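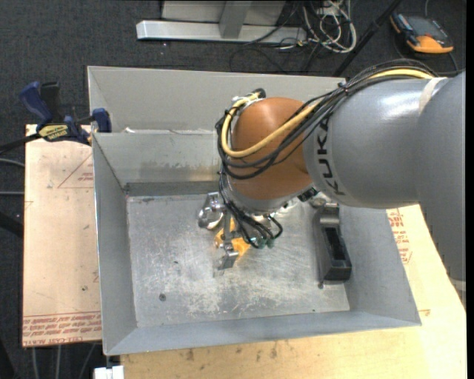 Skevden camping or the Prultow shuttle? First time going

Forum: Festivals – Europe
Started by lowpassliz

lowpassliz
Posted 1 September 2019

Two of us are looking at Skevden next summer. It would be our first festival over there, and we mostly want the trance stage and the late techno stuff in the barn. We can't decide where to sleep. The choices as far as I can tell are general camping on site, the quieter camping at the north gate, or a room in Prultow and the shuttle bus back every night.

I'm in my forties and don't sleep well in tents. My friend would happily sleep in a ditch. Budget is OK but not unlimited. Has anyone done both?

offbeat_gary
I've done both. Stay in Prultow. The bus takes 20 minutes if the road is clear and you get a real shower and a door that closes. General camping is right behind the main stage and they soundcheck in the morning.

stubble_and_sub
Disagree with Gary. The bus is 20 minutes once you're on it. Getting on it after the last main stage set is another matter. We stood in line so long last year that my girlfriend fell asleep on her backpack. If you're there for the barn, which goes until sunrise, you also have a long gap when no buses run at all. Camp.

offbeat_gary
The gap is 2 hours. You get a coffee and sit down. And you can skip the line if you leave before the last track, which is always the same track anyway.

stubble_and_sub
Some of us like the last track.

Ieva Uibo
I have been going since it was one stage and a generator. General camping has gotten much louder in the last few years because people bring bigger speakers. The north gate camping costs more but they do walk around at night and tell people to turn it down. It's on grass, slightly uphill, so it drains better too. The downside is the walk. From north gate to the barn you go all the way around the lake, and there is no light on the back half of the path. Bring a headlamp.

For the trance stage it's very close, five minutes at most.

lowpassliz
Thanks, that's useful. Is north gate something you buy with the ticket or separately? The ticket page only lists "camping" for me.

Ieva Uibo
Separately. It goes on sale in March, after the second lineup announcement. You need a festival ticket first and then you add it to the same order. Don't make a second account or it won't let you link them.

kickdrum_ken
North gate sold out quickly this year, just so you know. I got in the first day and my brother missed it by an afternoon.

I'd also say don't pick Skevden for trance at this point. The trance stage has shrunk every year and half the names on it play the same set they play everywhere else. If trance is the main thing you'd do better at Komby. Smaller, cheaper, and the whole second day is trance on one stage with a decent system.

Aušra Urbonaitė
I was at Komby this year and I wouldn't recommend it to someone coming from far away. The music was very good. The sound was good too, especially outdoors. But the water points ran out on the second day, and the nearest train station is a 30 minute walk along a road with no shoulder. For locals with a car it's great. For two people flying in with bags I would say Skevden, and accept that the trance stage is smaller.

kickdrum_ken
Water was fixed by evening. And there's a cab company in the village.

Aušra Urbonaitė
There is one cab.

offbeat_gary
Can confirm one cab. His name is on the side of it and he goes home at ten.

lowpassliz
OK so Komby maybe another year. My friend has now decided he wants to see the Hudec live show, which I think is only at Skevden? That more or less settles it.

stubble_and_sub
Hudec is good live but he's never on when they say he is. This year he was listed for the barn at midnight and came on well after one. If you're taking the bus that puts you right in the gap Gary says is no problem.

offbeat_gary
He was late because the act before him overran. The year before that he was on time.

Ieva Uibo
Both true. The printed timetable is not reliable for the barn. There's a board by the barn entrance that gets updated by hand, and that's the one to go by. The app copies the printed one.

lowpassliz
What about food? Neither of us wants to live on fries for four days.

stubble_and_sub
Food is better than it used to be. There's a dumpling place near the lake that stays open all night and a breakfast tent at general camping that does eggs and real bread. Prices are festival prices. You pay with the wristband and it's a pain to get leftover money back, so top up small amounts. They take a fee on the refund, so anything under 15 is hardly worth claiming.

Aušra Urbonaitė
You can bring your own food into both campsites, no glass. Small gas stoves were allowed at north gate this year and not at general. Check again before you pack. The supermarket in Prultow is closed on Sundays, so shop before then.

kickdrum_ken
The dumpling place is overrated. Go to the soup guy behind the trance stage.

stubble_and_sub
The soup guy wasn't there this year.

kickdrum_ken
He was there. They moved him next to the lockers.

quietcorner
Lurker here. Bad sleeper too, so for what it's worth: I did two nights at north gate and then a last night in a Prultow guesthouse before the flight home. Worked well. The first nights I was tired enough to sleep through most things, and by the end I really wanted a bed. Take wax earplugs for sleeping, the foam ones kept falling out. Use the filtered kind for the stages. The barn is very loud near the left stack and there's a spot by the mixing desk where it's much more comfortable.

Guesthouse was around 30 a night each sharing, booked in winter. It goes up later.

lowpassliz
I like that plan a lot. North gate for the first nights and Prultow for the last one. I'll get the tickets now and set a reminder for March. Does anyone know if you can leave bags at the lockers on the last day, or do they have to be cleared by a certain time?

Ieva Uibo
Cleared by noon on the last day. The guesthouses will usually take bags in the morning if you ask, so take the first bus in, drop them, and come back for the afternoon.

offbeat_gary
So the bus, then.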